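Wiswood Sheet-Metal Bin, Gray
Reviewed by Hema Sastry, October 19, 2021

The listing calls this a bin "for life." I bought 2 anyway, at $36 each, to replace plastic tubs that kept splitting. Wiswood makes a lot of its tough finish, and I had my doubts.

The shape is fine. Sloping sides make it easy to fish things out, and the flat floor means small stuff doesn't all slide to one corner.

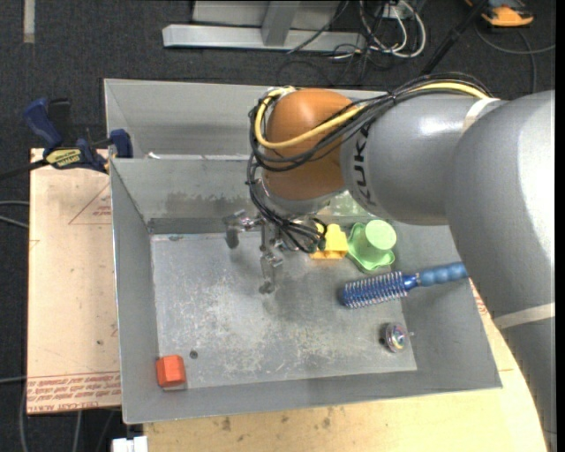
Scratches and scuffs on the floor of the front bin, with a blue round hairbrush and a yellow plastic toy.

So much for tough -- the marks don't scrub off, and neither does the blotchy staining on the back wall. It still holds things. I'd pay $20 for it, tops, and I won't be ordering more.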